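Call for participants: one-day panel on short-haul rail and air travel

Bunting is looking for 144 people to take part in a study of how passengers choose between the train and the plane on trips of under five hours. The study is paid for by Trendis, which runs the rail link between Closidlow and Clomis, and the results will be passed to the regional transport office ahead of its April review of domestic air routes.

We want to hear from people who have made the trip between the two cities at least twice in the past year, by any means of transport. You do not need to have an opinion on climate policy or on the proposed limit on short flights. Frequent flyers are as welcome as people who never fly. 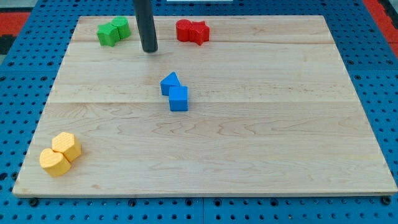 Sessions run for one day at our Closidlow office and start at 9:30 a.m. In the morning you fill in a travel diary from memory and answer questions on price, luggage, connections and delays. After lunch you work in a small group on a sorting task, in which each trip you have made is given a marker and placed on a board. The markers are colored blocks set out in pairs of one color, like the green star and green cylinder, and each pair stands for an outbound and a return leg. The group then moves the pairs according to what people would do if the morning flight were withdrawn.

You must be 18 or over, live within the Closidlow or Clomis fare zones and be able to stay for the full day. People who work for an airline, an airport or a rail company can't take part – this includes contractors.

Participants receive a day rate, lunch and the cost of local travel. Payment is made by bank transfer after the session. Your answers are stored without your name and are not shared with Trendis in raw form.

To apply, fill in the short form on our website and quote reference 2563. Applications close on the last Wednesday of the month at 5 p.m. We will reply to everyone, including those we can't place, and late applications go on a waiting list for the Clomis sessions.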